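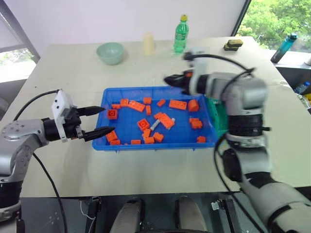 How long before the festival should you start making paper lanterns for Diwali?
I start in September, on the first free weekend, and I make a few each week until the box is full.

My name is Deepak Tripathi and I have lived in Oltstead for many years now. In my childhood we made the lanterns at home, on the floor of the front room, with bamboo sticks and thin colored paper. My uncle cut the sticks and the children were allowed to do the glue. We made it from flour and water, and the smell of it stayed on our hands through dinner.

Bamboo of the correct thickness is difficult to find where I live. For two years I used barbecue skewers, which are too short and have a sharp point on one end. Now I buy thin reed from a basket supply shop in Jirndale. A bundle has 115 pieces and lasts me for one season, if I don't break too many. I put them in the bathtub for half an hour and then they bend easily. My wife would like me to use a different place for this.

For the paper I prefer kite paper to tissue paper. Tissue paper gets holes when the glue is wet, and then you must patch it, and the patch is always a little darker when the light is on. Kite paper costs more. I paid 287 rupees for a big roll last time I visited my sister, and she told me it was too much.

The six-sided shape is the one I make most. You tie two squares and one ring with cotton thread, and let the frame rest overnight before you put any paper on it. I was often impatient with this step, and I have several crooked lanterns in the garage. The tails I cut from the leftover strips. My mother liked the tails long, almost to the floor, but our porch has wind, so I keep mine shorter.

I don't put a real candle inside anymore. A small battery light is enough, and I can leave it hanging while we eat.

Last year I gave four lanterns to the neighbors. The family across the street kept theirs up until the snow came, and the pink paper turned almost white. I have already promised them a new one, in green this time, so I need to find out if the shop has green.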